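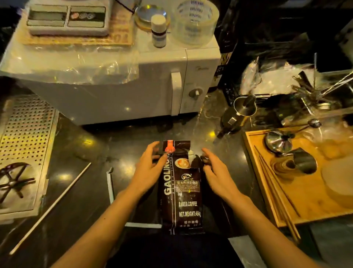
coffee first. Italian blend, 454g, should get me to Friday

ok so. the rent thread I promised. long one sorry

got the renewal letter last month. old rent 1,873. new rent 2,110. thats 237 more a month for the same windows that don't close

asked for it in writing why. Kettani (the management co) sent back one line. "market adjustment." cool

Farzad downstairs got the same letter, same size unit, but his says 2,066. so which market are we talking about

went over there with both letters printed out. lady at the desk was nice, had no idea, took copies

things I'd do sooner next time:
— read the notice period. ours is 60 days, they gave us 41
— talk to your neighbors before you sign anyting
— email, dont call. I called twice and have zero record of it

Juwita already signed hers :( she's asking if she can take it back. anyone know? this is a 12 month lease, signed Monday

also they want 867 more on the deposit?? on a RENEWAL. is that even a thing

will post when they answer. muting this for a bit, have to work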